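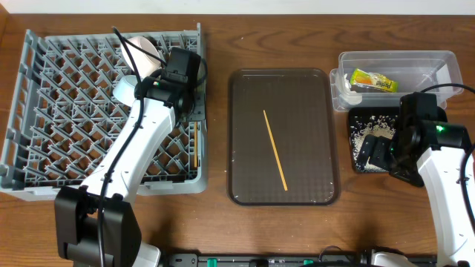
*A gray dish rack and a white cup on a wooden tabletop.*

# Sandine Hard Wax Oil for Tables and Counters

Sandine is a hard wax oil for indoor wood that gets used every day: kitchen tables, butcher block, desks, workbenches, the windowsill where all the plants live. It soaks in, it dries to a low satin sheen, and you can still feel the grain when you run your hand across it. We've been making it at Gultent for years and we still get excited when the first coat goes on and a pale, thirsty board turns that deep honey color (oak does it beautifully, and walnut is almost unfair).

The recipe is linseed oil, a little carnauba wax, and a small amount of drier so you aren't waiting a week between coats. Nathalie Marchand worked out the current blend after a long run of test boards, and the one we kept was board 429. It still hangs in the shop, with a coffee ring on it that wiped off and a beet stain that didn't quite!

## What it's good for

- Dining and kitchen tables
- Countertops away from the sink cutout
- Desks, shelves, and stair treads
- Wooden toys, once fully cured

We don't recommend it outdoors. It also won't stick to wood that already has varnish or polyurethane on it, so that has to come off first, right down to bare wood.

## Putting it on

Sand to 150 grit and stop there. We know it's tempting to keep going, but very smooth wood closes up and drinks less oil, and the finish ends up thinner than you want. Vacuum, then wipe with a dry cloth.

Stir the can well. The wax settles, especially if it's been sitting in a cold garage. Spread a thin coat with a lint-free rag or a white pad, working along the grain, and leave it for 15 minutes. Then buff off everything that's still sitting on top. If the surface feels tacky after buffing, you've left too much on, so go over it again with a clean rag.

Leave it overnight and do it all once more. Two coats is plenty for most tables. End grain may want a third.

You can use the table gently after a day. Full cure takes three weeks, and until then please go easy with water, hot pans, and tablecloths.

**Oily rags can catch fire on their own as they dry.** Spread them flat outside or soak them in water in a lidded metal can before throwing them away.

## Living with it

Wipe up with a damp cloth and a drop of mild soap. Standing water is the main thing to watch for, and the usual spot is wherever dishes drain, so slip a tray or a folded towel under anything that drips. If you do get a dull patch, rub a teaspoon of Sandine into it and buff. It blends right in with the rest, no stripping and no masking tape, and we love that about oil finishes.

Perihan Çetinkaya has used it on the long tables in her pottery studio since June and sent us this note: "Clay water all day, every day, and I've touched up one corner. I did that before lunch and you can't find it now."

## Sizes and tints

| Can | Tints |
|---|---|
| Half pint | Clear |
| Pint | Clear, Skorkden |
| Quart | Clear, Skorkden, Grīnberga |

Skorkden is a soft gray-brown that tones down the orange in pine. Grīnberga is darker and warmer, close to an old library table. Tints look different on every species, so try a scrap or the underside first.

Product page updated 27 February 2023. The Grīnberga tint is back in quarts, and pints will follow once the new labels come in.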